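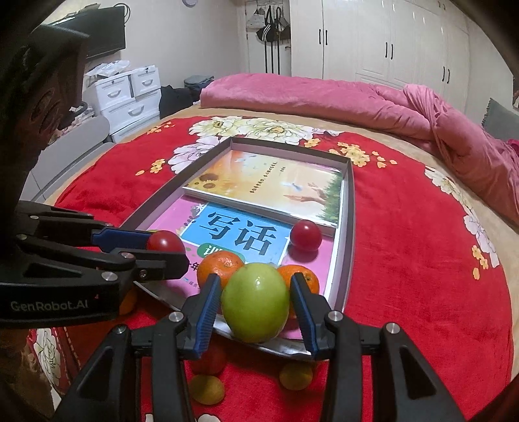

4.2 Trays that are not for serving

The serving tray is sold as a means of carrying things from one room to another, and in our material it does this very little. Of the 319 trays recorded in the Falludstead and Hasstead homes, most had come to rest somewhere soft and stayed there. Beds were the most common place, followed by couches and, in one home, the top of a folded duvet. What gathers in them is mixed. Books go in first, flat, and fruit goes on top, so that a writing book with 写话 on its cover ends up as a shelf for tomatoes and mandarin oranges while a green apple stands upright in their company. The raised sides do most of the work here. A mattress is a poor surface for anything round, as every household seemed to know, and the tray supplies the edge that the bed lacks.

We call this a parked tray, to separate it from a tray in transit. The line between the two is less firm than we would like. Under the Illden coding rules an object is parked once it has outlasted one meal, which works well for plates and badly for oranges. We kept the rule but let the coder overrule it when the tray also held something that could not be eaten. Books settled most of these cases. A book under fruit was taken as a sign that the tray had stopped going anywhere, and the two coders agreed on this more readily than on anything else in the study, including lunch.

Households were asked to tell us what each parked tray was for. Of the 70 that took part, 16 said it was for fruit, even where the fruit was outnumbered. Others said it was for homework, or for "things that need to go back," a group that nothing was ever reported to have left. Answers within a home often differed. We did not try to settle these differences, having been warned off by the pilot.

Layering followed a pattern we had not planned to look at. Flat things were at the bottom and round things at the top or along the walls, and where there were two books one usually lay partly over the other – a small step that kept the fruit to its own side. In Figure 6 the thick book with the sunflowers takes the far half of the tray, and most of the nearer part is left to the pink one and the produce.

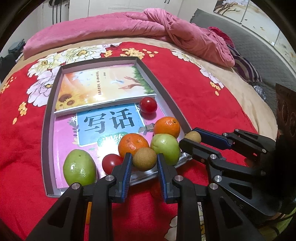

Figure 6. Parked tray on a bed, with two overlapping books, oranges, green fruits and other small round items. The pink writing practice book is partly covered.

The Štěpánek index, which scores a container by how alike its contents are, gives trays of this kind a very low mark. By that measure they are among the most disordered objects in the home, just ahead of the drawer with the batteries in it. We doubt that the people who own them would agree. When asked to find a named item in a parked tray, they did so at once, usually without pausing the conversation. Kitchen cabinets with far better scores took longer and led to some muttering. We have therefore reported the index in full but leaned on it lightly, and in Section 5 we return to the trays by bed, couch and floor – the last a small group, made up largely of trays that had been on the bed until somebody wanted to sleep.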